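Working with the grippers: your questions, answered as well as we can
Noltton site, staff pages. Last updated in November.

Since the Istent programme was announced, the staff inbox has had a steady supply of questions, some of them printable. These are the ones that came up most.

Is a robot going to do my job?

Parts of it, in time, if all goes to plan. Istent covers the small fetching and tidying tasks in our serviced flats: cups off tables, packets back by the sink. It doesn't cover the guest who has locked himself on the balcony, or the smell in the lift. Those remain yours.

So what are people doing in the mock-up room?

Showing the software how it's done. You hold a gripper, you do an ordinary task with it, and the recording goes off to the team in Cáceres, who use it to train the robot. A session lasts 40 minutes and then you stop, even if you were just getting good at it.

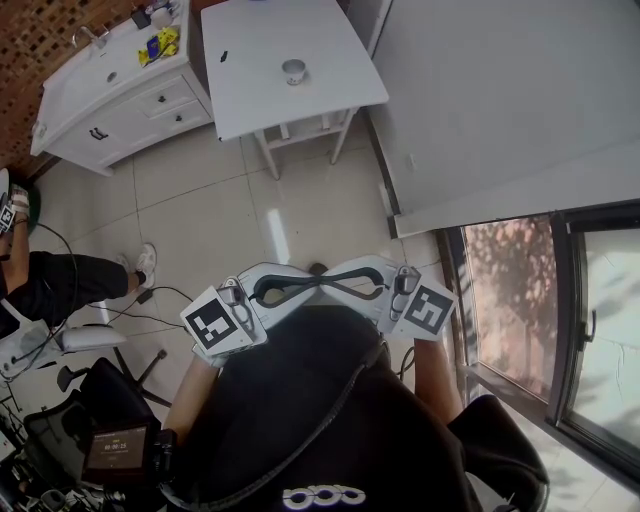 Gripper in both hands, with the table and cup ahead.

Do I need any technical knowledge?

No. If you can pick up a cup with kitchen tongs you have most of the skill already. There is a half-day of training, a good part of which is learning where not to put your feet, as there are cables.

What are the black and white squares on the grippers?

Markers. They help the system work out where each gripper is in the room. Please don't peel them off, draw on them or cover them with your thumb. We mention the drawing for a reason.

Is it harder than it looks?

Yes, for the first few goes. Your hands know how to pick up a cup and resent being asked to do it through a piece of plastic. Most people find they slow right down, hold their breath and then crush something. Breathing is allowed.

Am I being timed?

Recordings have a clock on them, so in that sense, yes. The times are not passed to your supervisor and don't count towards your review. We asked for this in writing and got it, after 21 days and a good many emails. A slow, clean pick-up is more use to the programme than a fast one that ends on the floor.

Will my face be in the recordings?

Faces are blurred before anything leaves the building. Your hands, sleeves and shoes are not, so if you have a distinctive tattoo, tell the session lead beforehand and you can wear long sleeves.

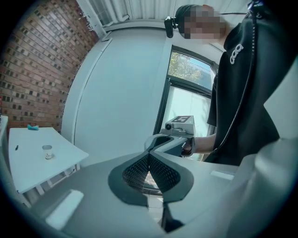 Who goes on the rota is decided by sign-up, and nobody is put forward without being asked. There are 14 places each month. You stay on your normal rate while you're recording, and the hours you miss on the floors are covered by agency staff - not by your mates working twice as fast, which was the first version of the plan.

What happens to my hours when the robot arrives?

The agreement says no one's contracted hours will be cut during the trial at Ostau, which runs for four months. After that it has to be discussed again. We would love to give you a longer promise than that, but we haven't been given one ourselves.

Can I say no?

Yes, and you needn't give a reason. Several people have said they'd sooner not teach a machine their own job, and that's a perfectly sensible thing to say. It won't be held against you.

My wrists ache after a session. Is that normal?

Tell the session lead and put it in the accident book, even if it feels daft. The grippers are not heavy to begin with and become heavy later. Swap to another task or sit out the rest.

Can I bring a cup of tea in?

No. One of these days the robot may bring it to you, but until then please leave drinks on the shelf outside the door.

Where do I send a question that isn't on this page?

The staff inbox, or the paper slips by the lockers. Slips are collected at 4 in the afternoon.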